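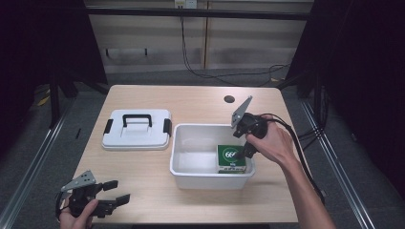 Call for participants: the Mandent household repairs diary

Drolent is looking for people in Corkov and the villages nearby to keep a diary of repairs done at home. The diary runs from March to the end of August. Participants are paid £245 for the full period.

The study is called Mandent. It covers any attempt to mend, patch, refit or otherwise keep in use something that belongs to the household. A dripping tap counts. So does a button sewn back on a school coat, a chair leg glued for the second time, or a kettle opened up and then closed again with nothing done to it. We are as interested in the repairs that fail, or that never get started, as in the ones that go well.

Background

A good deal is known about what people buy and what they throw away. Much less is known about the stretch in between, when a thing is broken or worn and somebody in the house is deciding what to do about it. Surveys tend to ask people to look back over a year, and small repairs are quickly forgotten. A diary kept week by week picks up more of them.

We ran a shorter version of the diary last year with a small group in Corkov. They sent in 1,453 entries. The most common subject was clothing, followed by doors and cupboards, then taps and toilets. Electrical items came lower down than we had expected, and many of those entries ended with the item being put in a cupboard to wait. Several people told us that the weekly form was too long and that the list of tools made no sense to them. Both have been changed. The tools list has gone altogether and you can write what you used in your own words.

What you would do

Once a week you fill in a diary page, either on paper or online. It takes 20 minutes in an ordinary week and less in a week when nothing has broken. The page asks what the item was, what was wrong with it, who dealt with it, what was used, what it cost and what state the item was in afterwards. There is a space at the bottom for anything else.

If nothing happened that week, you tick one box and send the page in anyway. Please do send it. A blank week is a result, and if we don't hear from you we can't tell a quiet week from a missed one.

You can add photographs if you like but they aren't required. We would ask you not to include people's faces, letters with an address on them, or medicine labels.

Twice during the study, in May and again in August, one of us will ring you for a longer conversation. These calls go over a few of your entries in more detail. We may ask how you learned to do a particular job, whether you asked anybody for help, and why one thing was mended and another wasn't. The calls are recorded if you agree to it. If you would prefer to meet in person, we can do that at the Edet Centre or at your home.

At the end of August you fill in a short closing form and return any unused diary pages in the envelope supplied.

Who can take part

You need to be 18 or over and to have lived at your present address for at least six months. One person keeps the diary for each household, but the entries should cover everybody who lives there. It's up to you to decide who that person is.

You don't need to be good at repairs. In last year's group the people who described themselves as hopeless with their hands sent in just as many entries as the rest, and a lot of theirs dealt with finding somebody else to do the work.

We would particularly like to hear from:

People who rent, including those who rent a single room
People living on their own
Households with children under five
People aged 70 or over
People whose first language isn't English

You can't take part if you, or anyone in your household, earns a living from repair work. That includes plumbers, electricians, tailors and appliance engineers. People who do an occasional paid job for a neighbour are fine.

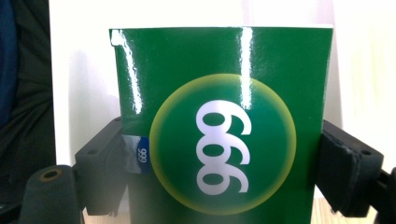 Drolent Notices – Issue 20 – Page 5

Payment

Payment is made in three parts. The first is £60 after the opening session, the second is £60 at the end of May and the last is £125 when the closing form has been received. We pay by bank transfer, or in shopping vouchers if you prefer. If you leave early you keep whatever has been paid up to that point.

You may miss up to three weekly pages without any change to the payment. If you know you will be away, tell us beforehand and those weeks won't be counted.

Payments from research studies can affect some benefits. We can't advise on individual cases, but we can give you a letter setting out the amounts and dates to show to an adviser.

The opening session

Everybody taking part comes to one opening session at the Edet Centre in Corkov. There are sessions at 10.30 am, 2 pm and 6.45 pm, and you can choose whichever suits you when you book. Each lasts an hour and a half. We go through the diary page, fill in two sample entries together and sign the consent forms. Tea and coffee are provided, and there are sandwiches at the evening session.

The Edet Centre is step-free from the car park on the north side. The main entrance has four steps. The upstairs rooms can be reached by lift, although all our sessions are planned for the ground floor. There is a hearing loop in the larger room, so please mention it on your form if you use one and we will put your session there. Children are welcome but there is no crèche.

Bus and train fares to the session are refunded on the day if you bring the ticket. Mileage can be claimed by form.

What happens to your diary

Your name and address are kept apart from your entries. Each diary is given a code and the research team works from the code. Anything we publish will have names, street names and other identifying details taken out. We may quote a sentence or two from an entry or a call, and there is a separate box on the consent form where you can say yes or no to this.

Diaries and recordings are held for six years and then destroyed. If you would like your paper diary back at the end, tick the box on the closing form and we will copy it and post you the original.

You can leave the study at any point without giving a reason. If you want your entries removed as well, let us know by the end of September. After that they will have been combined with everybody else's and can't be picked out.

Your landlord, your housing association and the council won't be told that you are taking part, and they won't see what you write. A number of people in last year's group asked us this before they would talk about damp.

How to apply

Fill in the short application form, which asks for your age group, the type of home you live in, how many people live there and how you heard about the study. Forms are at the front desk of the Edet Centre and at Corkov library. You can also ring the Drolent office between 9 am and 4 pm and answer the questions over the telephone. The form is available in large print.

Please don't send in any diary entries or photographs with your application.

We can't offer a place to everybody. Places are given out so that the group as a whole has a spread of ages, household sizes and types of home, and they don't go by the order in which forms arrive. If you aren't offered a place straight away you may be put on the reserve list. Some people on the reserve list were called as late as the second week last time. Reserves who join late are paid for the weeks they complete.

We will write to all applicants before the sessions begin, whether or not there is a place for them.

Questions

The study is led by Ľubica Koubek at Drolent. General questions can go to the front desk at the Edet Centre, where they will be passed on to her. Questions to do with the diary page itself are best kept for the opening session. If you have a complaint about how the study is being run, ask at the same desk for the complaints sheet, which goes to a member of staff who has no part in Mandent.

Applications close at 4 pm on the last working day of February.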